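About Gullel Air Safety Training
2 min read
Print | E-mail

Gullel trains ramp crews, dispatchers and cabin staff for regional airlines. Noreen Bukhari opened the school in February with one classroom and a borrowed fuel truck manual. We now run 352 course days a year.
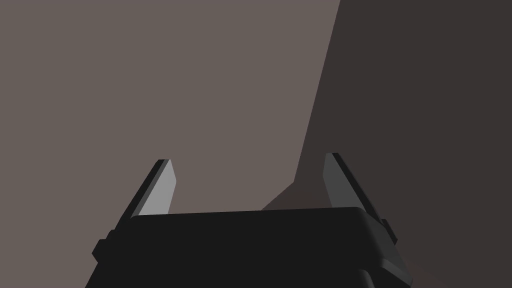 What we teach

Ground handling, hazard reporting and dangerous goods. Each course lasts 6 days and ends with a written test and a check on the ramp at Grestmont. Refresher courses are shorter and can be held at your base.
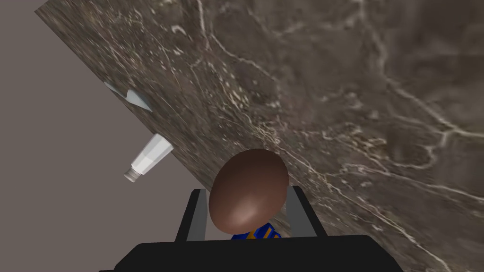

Brown marble with pale veins.

Who we work with

Plalel and Rizvi send us their new hires. Smaller charter operators book single seats.

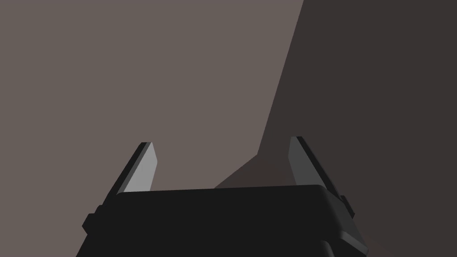
Incident reports are where most of our students need practice. We ask them to write what they saw and leave out what they guessed. A first exercise may be as simple as a flat tyre, put into two sentences a mechanic could use. After that they move on to tow bar damage and fuel spills.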